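The operations manager at Clenholm has bought three robots in her career and regrets, by her own count, one and a half of them. The half still works. "It just works in a building we no longer lease," she says, stirring a coffee she will not get round to drinking.

Her current job is to spend next year's automation budget before somebody else does. The sum was agreed in October, at a meeting she describes as brisk, and it has to cover a mobile robot for fetching and carrying between offices, plus whatever the robot turns out to need. The second part is where the money goes.

"The quote from Baltis was 39 thousand and very handsome," she says. "Then you ask about the charger. Then the spare battery. Then the training, which is for us, apparently, and costs more than the charger." Denorberg came in lower, with a support contract 13 pages long. She has read it twice and is still unsure who pays for wheels.

Before signing with anyone, she has insisted on trying things out in simulation, using a package from Mosquera. Her finance colleagues took some persuading that a pretend office was a sensible purchase. She pointed out that a pretend table costs nothing to drive into.
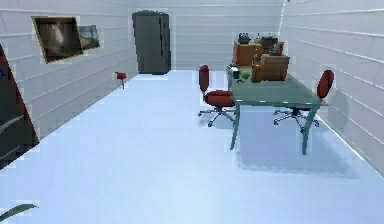
Does she budget for simulation separately from the robot itself?

"Separately, and first. If it comes out of the robot's money, it gets cut the moment the robot gets dearer, and the robot always gets dearer."

She plans over 5 years, mostly because the finance system has a box for it. Year one is purchase and fitting. The years after are repairs, licences and what her spreadsheet calls "other" - a line she has learned to fill in generously. She won't put staff savings in at all. "I did that once. People came to my desk and asked which of them was the saving."

As for choosing between the two suppliers, she is waiting for Denorberg to reply about the wheels. Baltis, meanwhile, has sent a revised quote. The charger is now included and the delivery has gone up.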